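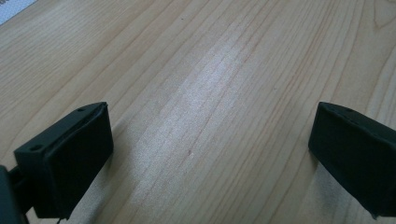 A light-colored wooden tabletop.

Genivaldo Araújo spent 63 days asking the Iltport health department for its outbreak emails. He got 329 pages, and almost all of them were blacked out.

"They told me it was privacy," he said. "I didn't ask for patient names. I asked who decided to hold back the case numbers, and when."

Araújo runs a small news site that covers the city council. He filed his first request in August, after the department changed its public count twice in one week without a note explaining either change.

The department's position is that early figures were incomplete and would have misled people. Araújo doesn't accept that.

"Then say they're incomplete," he said. "Adults can handle that. You put the number out and you put a warning next to it."

He was also critical of the local press. The two larger outlets, he said, printed the department's statement and left it there.

"I called one editor, Man-lok Ng, and asked if they would join my appeal. He said they were looking at it. That was the last I heard."

Ng said by email that his paper "makes its own decisions on records cases" and would not comment further.

The appeal goes before a hearing officer on Tuesday. Araújo will argue it himself, without a lawyer. If he loses, he plans to file again with a narrower request covering three staff members.

"I'll keep paying the copy fees," he said.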